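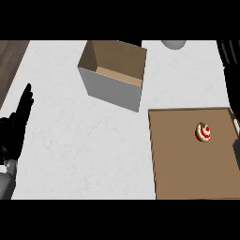

Eifion Prosser

Readers of this blog have asked for my view on whether machines are ready to take over simple chores in the home and on the packing bench. I have held off on a reply for some months, mainly because my own position has changed more than once. What follows is the position I hold as of January.

The task I return to most often is packing baked goods. A donut has to leave a tray and arrive in a box, upright, with its frosting intact. A new employee at a bakery counter learns this in one morning and is then trusted to do it while speaking to a customer. For a two-armed robot with humanlike hands, the same task remains a serious piece of work, even in simulation, where the table is clean and the box holds still.

I chose the donut for this post on purpose. White frosting with red swirls records every error. A thumb placed a little too high leaves a mark that any customer would notice. A box of screws would forgive the same mistake. Much of the public discussion of household robots concerns strength and speed, and in my experience neither is the limiting factor. The limiting factor is touch, followed closely by judgment about where the hand should go before touching anything.

Consider the approach. The donut is small next to the tray it rests on, and the tray lies flat and wide on the table. The hand must come down beside the pastry, close its fingers on the golden rim, and lift without dragging. It then has to cross a stretch of bare white tabletop to reach the open box, which stands farther back. The fingers have to enter the box, release, and come out again without catching the wall. Each of these steps can be made to work alone. The difficulty lies in making them work one after another, when a small error in the first is carried into the fourth.

I spent a good part of my career at Brekke, a firm that supplied conveyor equipment to commercial bakeries, and I should state that background plainly. We solved the packing problem by avoiding hands altogether. The product came down a belt, a guide rail set its position, and a flat blade slid underneath it. The arrangement was reliable, and it was also useless for anything other than the product it was built for. When a customer changed the size of a bun, we sent a crew with wrenches. The appeal of a general machine with two arms is that, in principle, the crew stays home.

My former colleague Mitali Seneviratne now advises small food producers, and she takes a harder line than I do. Her view is that a machine should not be called capable of a chore until it can do the chore in a room that was not arranged for it. I accept the principle. I would add that a tidy table is still a fair place to begin. We did not test our first conveyors in a working bakery either, and the owners of working bakeries were grateful for that.

Last fall she and I drew up a modest scoring sheet for packing tasks, which we named Womholm after the village where we had lunch that day. It awards one point for the pick, one for the carry, one for the placement, one for the condition of the product, and one for leaving everything else on the table where it was. The maximum is 5. We scored 29 recorded attempts from various sources, all of them made under easy conditions. In 22 of them the product reached the box. Only 8 received full marks, and the most common reason for losing a point was damage to the surface of the product.

These are small numbers, gathered by two people with a spreadsheet, and they should be read accordingly. They do agree with what I would have expected. Moving an item from one place to another is now within reach. Moving it as carefully as a person would is less certain.

On the question of the home, I remain cautious. A kitchen counter holds bowls, trays, and boxes in positions that change by the hour. Both arms must keep clear of all of it while one of them works, and the idle arm is more of a hazard than many people suppose. On our sheet, the fifth point was lost several times to an elbow.

On the question of the shop floor, I am more hopeful, particularly for short runs where a fixed machine cannot be justified. I would not advise a bakery owner to purchase such a system this year. I would advise the same owner to keep records of which packing jobs change most often, as those are the jobs for which the comparison will first be worth making.

Mitali has asked that the scoring sheet be revised before we use it again. She believes the carry should be worth two points. I disagree, and we will take the matter up in the spring.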